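Imcombe Masking and Covering Paper, Brown, 55 gsm

Home > Floor and Surface Protection > Paper > Brown Covering Paper

Product code: IMC-BP-55
Sold by: the roll
Availability: in stock at Wilitholm, two to four working days from Pukby

Overview

Imcombe brown covering paper is an uncoated kraft paper supplied on a cardboard core. It is used to cover benches, tables, shelving and finished floors during light work, and to mask glass and trim ahead of painting. The sheet is smooth on one face and slightly rough on the other. Either face can be used upward. The rough face holds better against a varnished or laminated surface.

The paper is unbleached and has no wax, plastic film or adhesive backing. It will absorb small drips of water-based paint but is not a barrier to standing liquid. Where spills are expected, use a coated board or lay polyethylene sheet underneath.

Specifications

Basis weight: 55 gsm
Material: unbleached kraft, uncoated
Color: natural brown (shade varies between batches)
Roll length: 400 ft
Widths: 24 in, 36 in, 48 in
Core inside diameter: 3 in
Printing: none
Storage: indoors, dry, rolls on end

Choosing a width

Measure the short side of the surface and add enough for the finish you want at the edge. A sheet that stops short of the edge needs tape on all four sides. A sheet folded over the edge can be taped to the underside, where the tape is out of the way of sleeves and tools. For a 30 in bench, the 36 in roll leaves 3 in of fold on each long side. For a 36 in bench, order the 48 in roll and trim.

Floors are normally covered in parallel strips. Allow a 2 in overlap at each seam and run the seams in the direction of foot traffic. The 24 in roll is intended mainly for shelving, window masking and stair treads.
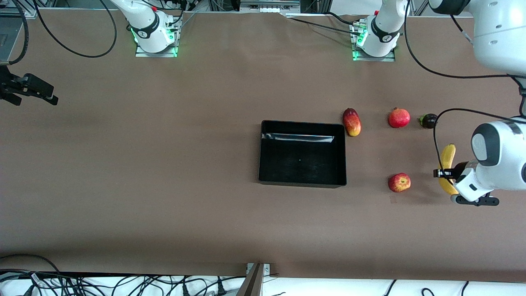
Long tables should be covered in a single length wherever the roll width allows. Cut the sheet about 6 in over the finished length, lay it with the curl facing down, and smooth it from the center toward both ends before taping. Rolls that have been stored flat on a rack for some months show a stronger curl and may need to be weighted overnight. The plain brown surface gives good contrast with dark equipment such as a black tray, and with most fresh produce, so the same paper is often bought for sorting and packing tables. Cables can be laid over the sheet, but leave them slack so that they do not drag and lift a taped edge. Fixed hardware should be bolted down first and the paper cut to fit around it.

Fixing

Low-tack paper tape is suitable for varnished wood, laminate and painted surfaces. Remove it within the period given by the tape maker. Duct tape and packing tape will hold the sheet but may leave residue, and they tear the paper on removal. Staples can be used on raw wood benches.

Do not use spray adhesive – the sheet is thin enough for the solvent to pass through and mark the surface below.

Cutting

The paper cuts cleanly with scissors or a utility knife. Use a straightedge and a cutting mat, or cut on the floor before laying. The Uddin bench dispenser (code UDD-D51) takes all three widths and has a serrated bar for one-handed tearing. It can be screwed to the end of a bench or mounted under a shelf. The older Uddin dispenser has a narrower spindle and does not fit the 3 in core without the adapter sleeve, sold separately.

Replacement and disposal

Replace the sheet when it is torn, damp or lifting at the seams. Clean offcuts can go in paper recycling where kraft is accepted. Paper marked with solvent, oil or oil-based paint should be handled under local rules for that material.

Limits of use

This product is not flame retardant. Keep it clear of hot work, heat guns and open flames. It has not been tested for direct contact with unwrapped food. It is not slip rated, and should be taped along every seam when used on stairs or polished floors.

Ordering

Single rolls ship by parcel carrier, except the 48 in width, which ships by freight. Orders of 51 rolls or more are sent on a pallet and need a forklift or liftgate at delivery. Widths may be mixed on one pallet. Custom widths are slit at Pukby with a minimum order of 2,000 ft per width and cannot be returned.

Related items

Imcombe coated floor board
Imcombe low-tack paper tape, 1 in and 2 in
Uddin bench dispenser, UDD-D51
Uddin core adapter sleeve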